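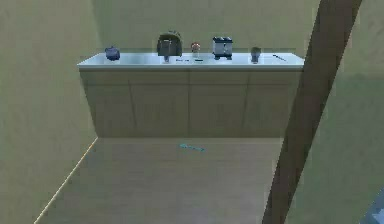 Most kitchens are planned for the person who will look at them, and I think that is a mistake. I rented for nine years and have owned a place for three, and in that time I have cooked in seven kitchens. The ones I liked working in had very little in common with the ones in the brochures. Take a long base cabinet with a white countertop on top and four door panels of much the same width across the front. It is the standard choice and it looks calm. But a row of doors usually means a row of deep cupboards, and a deep cupboard means getting down on your knees to find a pot lid. I would trade every one of those doors for drawers.

When we bought our house in Probert, the kitchen had 32 inches of drawers in total and the rest was doors. My husband's cousin, Craig Imrie, fits kitchens for a living. He told us that customers ask about color first, then the countertop, and get to storage when the order is nearly signed. By then the drawers are an extra charge and they have already spent the money on stone. He quoted us $1,544 to swap the lower doors for drawers. We paid it, and I have not regretted a dollar.

My second complaint is color. For the last several years everything has been white, and now the paint companies want us all to go green and brown. I have no quarrel with green. I do object to picking it from a card the size of a stamp. A wall is large and it changes through the day. My neighbor Kiều Khương painted her kitchen a shade called Wutance in September, after looking at a sample for two minutes in the store, and by the end of the month she had painted over it. The color was fine. Her kitchen faces north, and on that wall it went flat and cold. 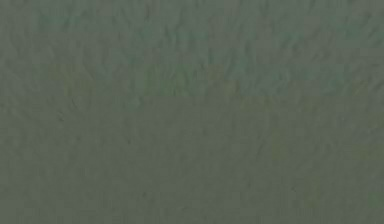

A muted gray-green needs a big test patch before you commit to it.

Paint a square a yard wide and live with it for a week. Look at it while you wash up at night with only the ceiling light on. If you still like it then, buy the gallon.

People tell me that resale value matters more than any of this. Jhun Policarpio, who sold us the house, said buyers want a kitchen that photographs well. He may be right about buyers. But we plan to be here a long time, and I make dinner in that room most nights of the year. I am not willing to be annoyed every evening to please someone who might come through the door in 2040.

I also hear that drawers cost too much for ordinary budgets. Then leave the old countertop in for a few more years. Ours has a burn mark by the stove and it works exactly as well as a new one would. Keep the old faucet too, if it doesn't drip. Put the money below the counter, where the pans are, and ask for drawers that pull out 100 percent of the way, so you can reach what is at the back.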